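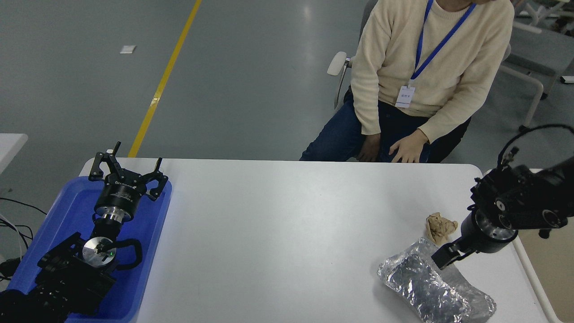
4.2 Does the wrapper get cleared?

Figure 3. A foil bag and a small crumpled piece of tan paper on the white table, with a person seated on the far side.

Much of the earlier work on table clearing treats packaging as the easy part. Cups, plates and cutlery have to be sorted, washed or kept, the argument goes, while an opened bag is trash and will be dealt with as such. We doubt this. The claim is usually made from questionnaires, and people who are asked what they do with an empty bag say that they throw it away. The Stiredden survey is the one most often cited, and it asked about nothing but intentions.

Our own records from Kultside cover 703 table episodes, drawn from a longer log of 900 after we dropped those in which the table surface could not be coded. We are less sure of this log than we would like to be. The coders disagreed most often about foil, and for a plain reason: a puffy bag with something left in it and a puffy bag with only air in it look much the same. Figure 3 shows the difficulty. The bag is long, wrinkled and full in outline, and its shape gives no safe answer about its contents. Coders who marked such bags "empty" were guessing, and so were the coders who marked them "in use." We therefore use a single code, "bag present," and make no claim about fullness anywhere in this section.

The small paper next to it raises a different problem. Under the Tridwood scheme, any loose scrap within reach of a package is counted as part of that package, so the bag and the paper in Figure 3 would enter the data as one item. We can find no good grounds for the rule. A scrap may have come from the package, or it may have been on the table all morning. Merging the two makes tables look tidier on paper than they are, and it hides small litter, the very thing that people seem slowest to pick up. We coded the two separately. The same goes for scraps on the floor, such as the white one near the upper left of the figure, which the Tridwood scheme leaves out altogether.

It has also been proposed that a person seated at the table will clear it sooner than a person passing by, on the view that those who sit with a mess come to own it. The Dewulf report makes much of this. Its evidence is six tables watched over one working day, and the report does not say who had put the items there. Sitting near a wrapper tells us very little about whose wrapper it is. In Figure 3 one hand is on the thigh and the other hangs near the knee, and we would not read willingness or refusal into either. We kept posture out of the coding for this reason, though two of our early coders wanted it in.

What remains is modest. Bags and scraps can be counted reliably if they are counted apart. Fullness cannot be judged by eye from a distance, and ownership cannot be judged at all without asking. Studies that report a "clearing rate" for packaging should state which of these they assumed. Most that we read did not, and we have left their rates out of the comparison in Section 5.

4.3 Crumpled and flat paper

The coding of paper caused fewer disputes. Flat sheets were left out unless they were torn, and crumpled pieces were always counted, whatever their size.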